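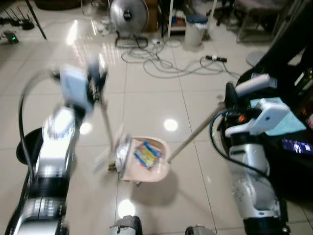 Wrappers and crumbs on glossy tile, going into a long-handled dustpan.

Sweeping Tile Floors: Common Questions

These are the questions we get most often about everyday litter on hard, shiny floors: snack wrappers, tissues, crumbs and the odd plastic bag. The answers apply to glazed ceramic and porcelain tile. Unsealed stone is covered on a separate page.

Should I pick up wrappers first or sweep everything together?

Sweep them together if they are dry and flat. A snack packet slides well on glazed tile and goes into the pan with the crumbs. Pick up anything sticky by hand — it will drag a line across the floor. Crumpled plastic catches on the lip of the pan, so push it well to the back before you go on to the small stuff.

Which way should the dustpan face?

Put the open side toward the broom and keep the front edge down on the tile. With a long-handled pan, lean the handle back a little until the lip touches along its whole width. If a line of dust is left at the edge, move the pan back a few inches and sweep again.
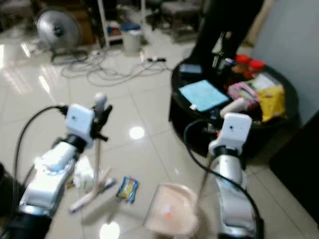

How often should a tile floor be swept?

Once a day is enough for a kitchen or any room where people eat. Bedrooms and spare rooms can go two or three days. Sweep before mopping every time, or the grit turns to mud in the grout lines.

What kind of broom works best on a smooth floor?

A soft one with fine, split bristle tips. Stiff outdoor bristles flick crumbs across glazed tile and leave the dust behind. The Brascombe indoor broom and the Simon soft head are both fine for this. We have used the Győri angled broom too, and it is better in corners than in the middle of a room.

Do I need a dustpan with a long handle?

It depends on how much floor you have. For a small bathroom, a hand pan is cheaper and easier to store. For a room that takes more than a few minutes, a long handle saves a lot of bending. Check the height before you buy. If the handle is too short you will stoop anyway.

How do I sweep where there are power strips and cords on the floor?

Unplug what you can and lift the cords onto a chair or table. Where they have to stay put, sweep alongside them with short strokes and go over the gap with a dry cloth. Don't pull a broom across a cord. The bristles hook it, and a loose plug can come out of the strip.

What should I do with a bin that has tipped over?

Leave it on its side until you have swept what is in front of the opening. Then stand it up slowly, keeping the open end raised, and shake the rest down to the bottom. A light bin with no liner will tip again if it is bumped, so put it against a wall or table leg when you finish.
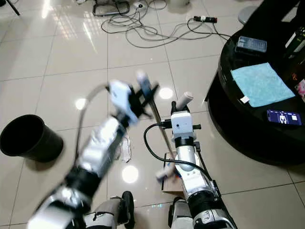
Emptying and Storing

Where should the bin go while I sweep?

Keep it within arm's reach, with the top open. Carrying a full pan across the room is how most crumbs end up back on the floor. Tip the pan in low, inside the rim, and tap it once.

How do I clean the broom head?

Pull out hair and threads by hand, then swish the bristles in warm water with a drop of dish soap. Rinse and hang it with the bristles down until dry. Every other week is plenty for indoor use — more often if you have pets.

Can I stand the broom on its bristles?

For a few minutes, yes. Overnight is a bad idea, as the bristles bend to one side and stay that way. Use a wall hook or stand it handle down.

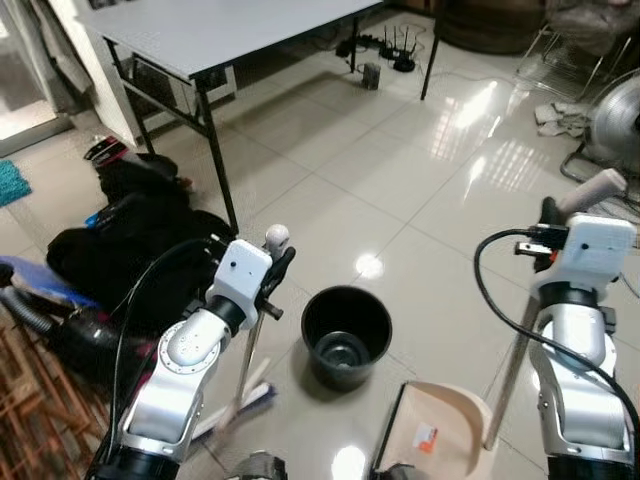

Stulberg wrote in to say that hanging the broom didn't help with bristles that were already bent, and that holding the head in hot tap water for two minutes and combing it straight worked better. Plastic bristles will usually take this. Don't try it on natural fiber.

Contact us | © Brascombe Home Care | Last updated 31/10/2020 | Back to top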